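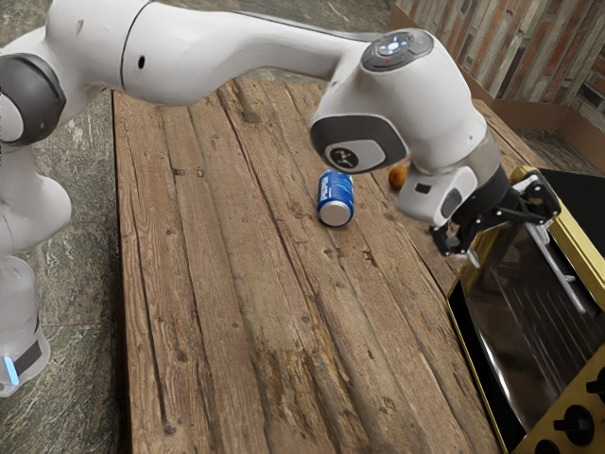 Re: [studville-cooks] Giving up on the big oven for the winter?

From: Sharon Urio
To: studville-cooks list

Sharon Urio wrote earlier:
Oops, sorry, that went out with nothing in it. I hit send with my elbow while I was looking for my glasses. Real message is below, under the one I'm answering!

> Hi all, new on the list (we moved over from Ninmont in the fall). My big oven takes forever to heat and it's just two of us in the house now, so I've been wondering about doing all my December baking in a toaster oven. Has anybody here done that for real, I mean cookies and pies and a proper loaf of bread, and not just toast and frozen fries? My sister says everything will come out burned on top and raw in the middle. I have a little Buker that mostly warms up leftovers. Also, can I use my regular recipes or do I need special ones? Thanks in advance, and sorry if this has been asked a million times.

Welcome! And it has been asked before, but not since the old archive went down, so I'm glad to go over it again. I baked in a toaster oven for all of one winter when we were waiting on the kitchen, and I got so used to it that I still use the small one more than the big one.

Your sister is right about the burned tops, at least for the first week. The heat is so close to the food! What fixed it for me was moving the rack down as low as it goes and keeping a sheet of foil handy. When the top is the color I like, on goes the foil – tented, so it doesn't stick – and then I leave it alone until the middle catches up. Keep the foil well clear of the heating elements, and look in your manual first, as some makers don't want foil in there at all.

Get a separate thermometer. Mine told me that when the dial said 350 I was getting something a good deal hotter, and then it would swing back down when the element clicked off. Once I knew that, I just set the dial lower and let it preheat longer than the little light says to.

Cookies: easy, but you bake a few at a time, so make the dough the night before and scoop it cold. My ginger ones take 9 minutes and I check at 8. I keep the scooped dough in a bag in the freezer and bake a small pan after supper, and I like that a lot better than having four dozen sitting on the counter calling my name.

Pie: I gave up on the full-size pan, it touched the back wall and the crust on that side went black. A smaller one works fine. You can make your regular recipe and use the leftover crust and filling for a couple of hand pies.

Bread: yes, a proper loaf! Use a short pan and don't let the dough rise much over the rim, or it'll come up and meet the element (ask me how I know). I also turn the pan around halfway. Enriched doughs brown very fast, so start with a plain white or a half wheat.

You don't need special recipes. Anything written for an 8 inch square pan is a safe bet, and for the rest I cut it in half. If it calls for three eggs I beat them all, use half, and scramble what's left for breakfast.

For pans, the kitchen shelf at Verbeke had small loaf pans for $17 when I was last in, heavy ones, and I've been happy with mine. Measure the inside of your oven before you go, with the door shut in mind. I came home with a beautiful cookie sheet that fit in every direction except that one.

Does anybody still have the cranberry bar recipe that went around last year? I had it printed out and I think it went out with the recycling.

Sharon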